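Workshop tips: teaching a two-armed bench robot to lay out kitchen things

Notes on showing a pair of arms a table job by remote control. They assume that both arms are installed, that the emergency stop has been tested and that the operator has read the manual for the leader handles. The settings are those we use on the bench at Predska with Grerko leader handles.

Before the first run

Write the task down as one sentence with a start and an end. "Lift the lid by the knob, put it on the table, move the bowl on to the tray" is a task. "Tidy up" is several tasks, and each operator will do a different one.

Clear the table of tools, tape and cups. Anything left out during recording will be learned as part of the table, and its absence later may upset the result.

Check cable slack with both arms at full reach. A cable loop at the wrist should neither tighten nor touch the table when the joint is turned to its limit.

Wipe the fingertip pads. Flour dust and washing-up residue both reduce grip, and a glazed bowl will slip before the operator notices anything on the handle.

Placing the objects

Mark a start area for each object, not a point. We use a square of 220 mm for the bowl and move it within the square between runs. If the bowl starts in the same place every time, the arm learns the place and ignores the bowl.

Leave a hand's width between neighbouring objects for the first set of runs. Close spacing can come later, once the plain version works.

Turn handles and printed faces to different angles from run to run. For a round bowl this makes no difference. For a tray it does.

Pots with glass lids need some thought about lighting. Bright streaks on the glass move when the lid moves, and the knob can be lost in them. Switch off any spot lamp and use the ceiling lights, or put a diffuser over the lamp.

Working both arms

Decide which arm does what and keep to it. The arm nearest the object takes it. The other waits clear of the table surface, with its gripper still, until it has a job. Idle twitching by the waiting arm is recorded along with everything else.

Hold the gripper level with the rim before closing in from the side. Shallow bowls are best taken by the wall, one finger inside and one outside. The approach should be slow over the last few centimetres and the close should be a separate movement.

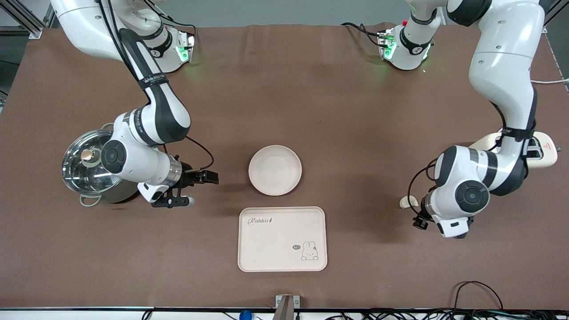
Driving the handles

Sit so that your own elbows are supported. Unsupported elbows give a tremor that is small on the handle and plain to see at the fingertip.

Move at about half the speed you would use with your own hands. Stop briefly before each grasp and after each release — a short, even pause makes it easier to divide the recording into stages afterwards.

Look at the table through the same camera view the robot will have, at least for the last practice run. An operator who leans over to see behind a pot is using information the robot will not get.

Do not correct a bad grasp by squeezing harder. Open, back off, and take the object again. Selvaraj Sivakumar keeps a proportion of these second attempts in his sets on purpose, marked as recoveries, and I now do the same. A dropped lid is not a recovery. Delete that run.

Guiding by hand

Guiding the arm directly suits single-arm jobs such as stirring or wiping. Put the joints in free mode, hold the arm behind the wrist and keep fingers away from the gripper. With two arms it needs two people, whose hands then appear in the recording, so we only use it for finding good poses.

Wrist joints that turn through 360 degrees should be brought back to the middle of their travel before each run. Otherwise the cable winds up a little every time.

Recording and checking

Record in blocks of 45 minutes at most, then change operator. Grasps get careless after that, usually on the second arm.

Play back one run in six at full speed and reject any in which an object is pushed along before being gripped. Lakmal Herath checks mine and I check his.

Note the lighting, the operator and any change of fingertip pad in the log. Pads swapped in September without a note cost us a set of lid runs, which had to be recorded again.

Park both arms before leaving the bench and switch the handles off first, then the arms.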